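Irton Learning Opens Free Sorting Table Sessions at Colham Library

COLHAM, 11th August – Irton Learning, a small maker of early years play materials, will open a series of free sorting table sessions for children aged three to five at Colham Library.

The sessions run for 10 weeks and there are places for 166 children. Each one lasts 45 minutes. Parents and carers stay in the room, and brothers and sisters are welcome to join in.

Children work at low tables with bowls, trays and cubes in plain colors. They match cubes to bowls, move them from one bowl to another and talk about what goes where. The materials come from the Grostbridge set, which Irton Learning first tried out in April with almost 100 families.

"We wanted something a child can start on without being told the rules," said Samina Soomro, who runs the program. "A red bowl and a few red cubes are enough to get going."

Hạnh Lại, children's librarian at Colham, said the library had been asked for more daytime activities for under-fives. "Parents want a quiet thing to do indoors – this fits the room we have."

Matching by color

The first activity uses bowls with colored rims. Red cubes go in the red-rimmed bowl and blue cubes in the blue-rimmed one. A tray sits next to the bowls.
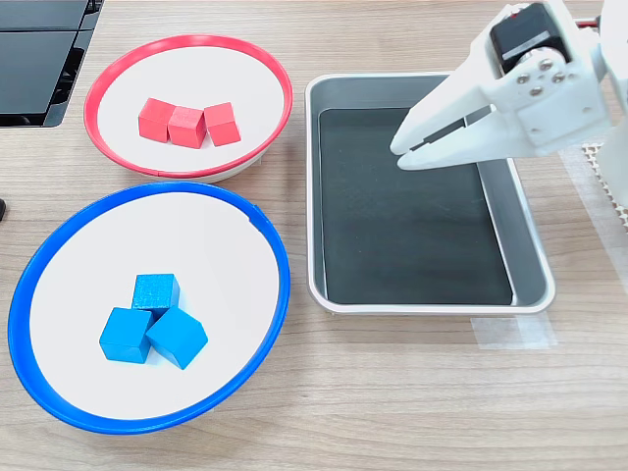
How to book

Places are free and can be booked at the library desk or by phone. Late arrivals can join if there is space at a table. Questions from the press should go to Sihan Pan at Irton Learning.

5 shares | 0 comments

Related items
Colham Library extends Saturday hours
Grostbridge set now on loan to playgroups
Story time returns to the Cheung Room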